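Liste Cuisine partagée
23 juillet 2026, par Hằng Kim
2 réponses, 16 lectures

Bonjour à toutes et à tous,

Tülin, ton idée de panier est géniale, je l'ai adoptée tout de suite ! Je remets ton message pour celles et ceux qui rentrent de congé :

> Tülin Ağca a écrit :
> Pour les tasses, j'en ai assez du plateau. Tout glisse dès qu'on
> tourne vers le couloir. Est-ce qu'un panier grillagé ne ferait pas
> mieux l'affaire ? Il y en a un qui dort dans le placard du local 555.
> Sinon Güven en a vu chez Stadotov, mais ils sont plus profonds.

Alors oui, mille fois oui. Je suis allée chercher celui du 555 et il est parfait : noir, rectangulaire, ouvert en haut, on voit tout de suite ce qu'il y a dedans. Je le laisse sur la table en bois clair aux coins arrondis, chacun y dépose sa tasse, et le soir il part d'un seul coup à l'évier. 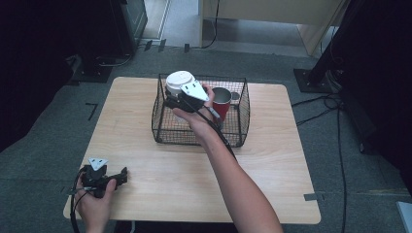
La tasse rouge et la blanche à couvercle, dans le panier grillagé.

Deux petites choses quand même. Les tasses à couvercle, mettez-les debout, et videz-les avant (j'ai eu une surprise au thé à la menthe dans l'escalier...). Et pour les verres fins je garderais le plateau, ou alors un torchon plié au fond, à essayer.

Selim demande s'il en faut un second pour les couverts. Moi je suis pour ! Si quelqu'un passe chez Stadotov avant novembre, regardez les dimensions, le nôtre rentre tout juste sur l'étagère du bas.

Tuncay, c'est toi qui as les petites étiquettes ?

Bises,
Hằng

Partager | 2 commentaires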